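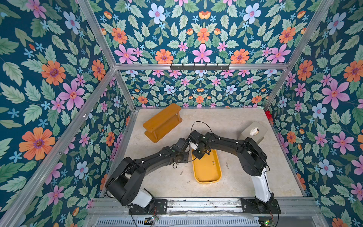

Put the screws in a tea cup, wrote one reader of the first edition, and then don't drink from it. I've had a lot of letters about this chapter over the years and that is still the best line in any of them, so it gets to go first. The same letter went on to say that the whole of flat-pack furniture comes down to knowing where your screws are, and that I had spent far too many pages on glue. I've cut the glue. What you have now is a chapter that begins with small metal parts and stays with them for quite a while.

CHAPTER 3
Small Parts, Small Tables

In this chapter
Laying out a floor before you start
Trays, tubs and lids
Screws and nuts: sorting by eye and by hand
Fittings that show and fittings that hide
Taking a shelf apart again
Practical: the Pato two-tier (page 151)

You will need: a tray with a rim, a tub with a lid, a hand screwdriver, a pencil, a soft cloth, masking tape.

We spent the last chapter on boards, on which way the grain runs and what happens to a long shelf when somebody stands a row of encyclopaedias on it. Boards are easy to love. They're big, they stay where you put them, and if you lose one in your own sitting room then I can't help you! Screws are another matter. I once spent most of an evening on my knees with a torch looking for a nut no bigger than a lentil, and I found it the next February inside a slipper.

So before we join anything to anything, I want us to get good at the dull part.

3.1 The little table

Our companion for the chapter is the Pato, a low two-tier shelf in an orange-toned wood. One board above, one board below, round legs between. I chose it because it's small enough to turn over by yourself, and because it has very little in it that can go wrong, so when something does go wrong you'll be able to find it. If your school or workshop uses another piece, that's fine. The Furnia bedside shelf goes together in much the same way and I've taught with both. The Furnia has square legs and an instruction sheet with no words on it at all, which some of my students prefer.

Have a good look at the top board before you do anything else. Most people flip a table straight over to see how the legs go on, and they miss what the top can tell them. On the Pato there are round metal fittings set into the upper surface, and one of them has a dark screw in the middle of a pinkish, brassy ring. Fittings on the face of a board will be seen every day by whoever puts a cup of tea down beside them. That changes how you treat them. You use a driver that really fits, you turn slowly, and you keep your other hand flat on the wood so the tip has nowhere to skid.

The finish matters as well. A glossy board shows every scratch, and it shows them best at the corners, where people rest the thing while they look for the next screw. Lay a cloth down if your floor is at all gritty. I use an old pillowcase.
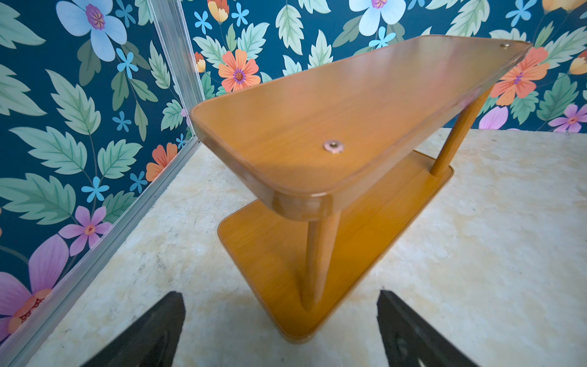
3.2 Choosing where to work

Work on the floor if your knees will have it. A table is kinder to your back, I grant you, but things roll off tables and they can't roll off a floor. What you want is a pale, plain surface with some sort of edge or wall around it. A steel screw on a light floor is easy to spot. The same screw on a patterned rug has gone for good, and you'll only hear about it again from the vacuum cleaner.

Keep the pattern for the walls. I'm very fond of a loud wallpaper, as you may have gathered from the pictures in this chapter, and big orange flowers on a dark teal ground have never once cost me a screw. Walls can be as busy as you like. Floors should be boring.

Try to give each kind of thing its own patch of floor and then keep to it:

The furniture goes at the back, out of the way of your feet and elbows.

The tray goes in front of you, in easy reach.

Lidded boxes and tubs go off to one side. Pick the side you don't write with.

Tools hang up if you have hooks for them. If you haven't, line them up along the wall and put each one back in the same place. A plain rack of small hooks is a cheap thing and I'd buy one before I bought a second screwdriver.

You may find this fussy. I did too, and I skipped it for years. Then I had to teach a room of beginners at Surnari, all building at once with one bag of parts between every pair of them, and by the tea break there were screws in the biscuits. We laid out the floor properly the week after and the room went quiet. I mean that kindly. They were busy.

3.3 The tray

A tray for small parts should be shallow, with a rim all the way round and rounded corners. Shallow means you can see everything without picking it up. The rim is there for the moment you catch it with your knee. Rounded corners are for your fingertips, because a screw lying in a tight square corner is a horrid thing to pick up, especially if your nails are short. As for colour, I'd go for yellow. Silver parts show up on it well in daylight or lamplight, and a yellow tray is hard to tread on by mistake.

Now the rule, which I'd like you to write inside the cover of your notebook in pencil: a screw is in the table, in the tray or in your fingers. It has no fourth place to be. Resting on the floor beside the tray doesn't count. I know it feels as though it should count — it's right there, you can see it, you put it down one second ago — but beside the tray is where screws go just before they go under the sofa.

Nuts are worse than screws, being smaller and rounder. If your kit has both, drop the nuts into their own corner of the tray and leave them be until the sheet asks for them.

Exercise 3A
Work in pairs. One of you tips a small handful of mixed screws and nuts gently on to the floor. The other gathers them into the tray, using one hand only and picking up a single part each time. Swap over. Then do it again with your eyes closed and your partner telling you where to reach. Make a note of which parts you left till last, and what they had in common.

Exercise 3B
Take one screw from the tray and draw it at twice its real size. Mark the head, the shank and the point. Don't use a ruler for the thread. Nobody's marking your thread.
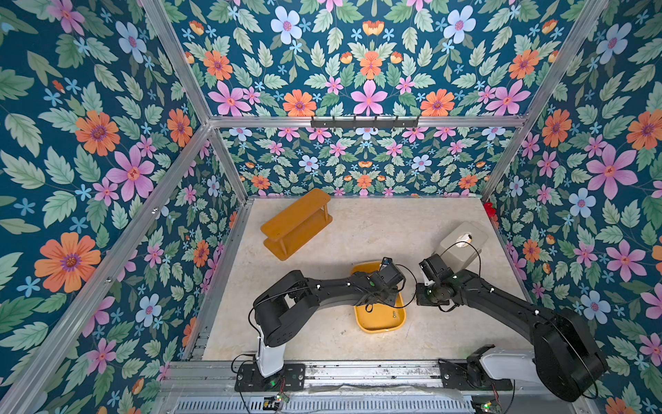

3.4 Tubs, boxes and lids

A tray is for the job you're doing now. Anything you'll want later belongs in a container with a lid. The Ammann catalogue has page after page of these, with drawers and dividers and little windows, and I have stood in front of that catalogue with real longing. Please don't start there. Start with a plain box from the kitchen.

Label it on top. People label the side because it looks neater on a shelf, but during a job the box is on the floor and you're above it, looking down at the lid. Masking tape and a pencil will do nicely. Write the name of the furniture first and the part second, so "Pato, leg screws", and add the month if you're the sort of person who takes things apart and then goes on holiday.

A word on spares. Every kit seems to leave you with one odd screw at the end, and you'll be tempted to throw it in the big jar with the others. I've got a jar like that. It must have 1,000 screws in it and I have never found the one I wanted. Tape the spare to the underside of the lower board instead. Whoever takes the table apart next will think well of you, and it may very well be you.
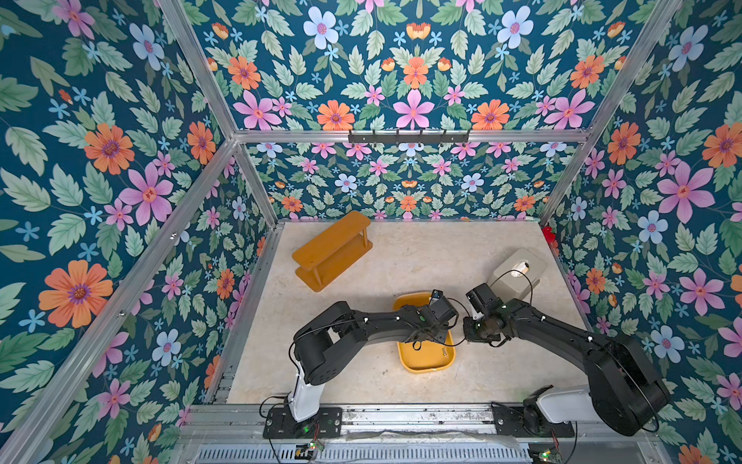

Reading time for section 3.5: 18 minutes

3.5 Taking it apart again

I teach this backwards and I always have. Most books have you build the table first and mention dismantling at the end, if they get to it. I'd like you to begin with a shelf that's already standing and take it down, because your hands learn what tight feels like when they're undoing it. By the time you come to put the legs back you'll know how far to turn, and you won't have to take my word for it.

Set the shelf at an angle to the wall so you can get at both long sides without shuffling it about. Put the tray where your free hand naturally falls. Then loosen every screw a little before you take any of them right out. A board that's held firmly at one end and not at all at the other will twist, and a twisting board pulls on its last fixing in a way that chews up the hole. Go round once, gently. Go round a second time and lift the screws away, one by one, straight into the tray.

If a screw turns and turns but doesn't rise, stop turning. Press the board lightly from below with your fingers and try again, slowly. You'll often feel it catch. Should it still refuse, leave that one, mark it with a scrap of tape and carry on with its neighbours, and we'll come back to it under "Stubborn fixings" in the next section.

Hold the lower board steady with your knee as the last leg comes free.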